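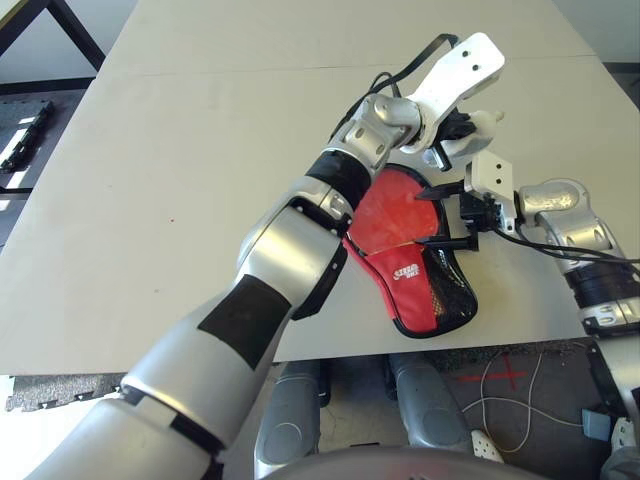
Budget check: two-arm humanoid for a sporting goods returns bench
Posted in: Equipment & Purchasing
09/02/2023

returnsdesk_ohio
We handle returns for a chain of sporting goods shops. Bags, cases, sleeves, covers, small soft stuff mostly. Management has been to a trade day and come back with a quote from Pollness for a two-arm unit on legs, and I've been asked to "put together a plan" for buying 3 of them by March. I buy tape and shelving. I am not the person for this.

What we need at the bench: take the item out of the bin, find the zipper, open it, check the pocket, close it, put it in the right tote. Paddle cases are the worst of it because people leave balls and gum wrappers in the mesh. We did 1,063 soft cases last month, all by hand. The sales guy says the robot "learns by being shown." What should I be asking for in writing before I sign anything?

gearbox_lou
Ask for the cost per item handled. Not the price of the machine, not the monthly figure. If they won't put a number per case on paper, you have your answer.

1,063 cases a month is not a lot, by the way. One person with a coffee does that without breaking a sweat.

flatpackfred
What Lou said. And ask why it has legs. Your bench doesn't move. Your bins don't move, or if they do they're on wheels. You are paying for knees.

tote_and_carry
Going to disagree with fred a little. We looked at fixed arms on a pedestal from Boiko two years ago and the bolting down was half the bill. Floor survey, anchors, cage, new power drop. Something that stands up to the table you already own can come out cheaper once you add all that in. I'm not saying it does. I'm saying run both columns before you laugh at the legs.

flatpackfred
Did you end up buying one?

tote_and_carry
No.

flatpackfred
Well then.

millwright77
I'll be the grump. Soft goods are hard. A steel bracket is the same bracket every time. A cloth case with a floppy mesh pocket is a different shape each time you set it down, and a two-finger gripper is a blunt tool for that. Pinching a case by the side is easy enough. Finding the zipper pull and running it round a curve without snagging the piping is where I'd want to see proof, on YOUR cases, out of YOUR returns bin, with the gum wrappers in.

Don't accept a video. Video gets edited. Send them a box of your ugliest returns and go watch, and bring a second box they haven't seen.

returnsdesk_ohio
The box idea is good, I'll do that. They did offer a demo but they said they'd "supply suitable items." I didn't think anything of it when they said it.

Also the quote has a line called "task onboarding" with 1,000 demonstrations included per task. Is that a lot?

gearbox_lou
Depends what they call a task. Is opening a case one task? Is opening a red one and a black one two tasks? Is the racket sleeve with velcro a new task? Get the definition. I have seen a service contract where every new carton size was billed as a change request, and we had a lot of carton sizes.

millwright77
And who does the demonstrating. If it's your people, that's your payroll, so put the hours in the budget. If it's theirs, ask what it costs after the 1,000 run out, and who owns what was recorded at your bench.

quietpallet
Other side of this, just so it isn't all doom. We have a Gurnero unit on kitting and I'd buy it again. It's slow. It is really slow. But it runs after we go home and I stopped caring about the speed. Where we got burned was spares. Gripper fingers are a wear item and they were not in the plan. Neither were cables. Anything that runs along the outside of a moving arm is going to rub on something sooner or later, so look at how the cabling is routed at the wrist and ask what a replacement harness costs and how many weeks it takes to arrive.

tote_and_carry
Second the cables. Also check the tabletop. Shiny surfaces gave our vision system fits, and a plain matte gray top is cheap.

flatpackfred
Quietpallet, how many hours a week does somebody spend babysitting it?

quietpallet
More than I told my boss it would be – I'll leave it there.

returnsdesk_ohio
OK. I went back to management and said one unit, leased, with a way out, and our own box of returns at the demo. They didn't love it. There's apparently a discount for 3 that goes away for 1. Flesano is quoting us too now, fixed arms, so I can at least do the two columns like tote said.

gearbox_lou
A discount on three of something you haven't tested is not a discount. Put that in the plan word for word if you want.

millwright77
Add a line for a better bin and a jig that holds the case open at the zipper. I'd price that first. I have a feeling you'll find half your labor goes into digging through the bin, and you can fix that with shelving, which you said you already buy.

returnsdesk_ohio
That one stings. Timing the bin part this week, will post the numbers.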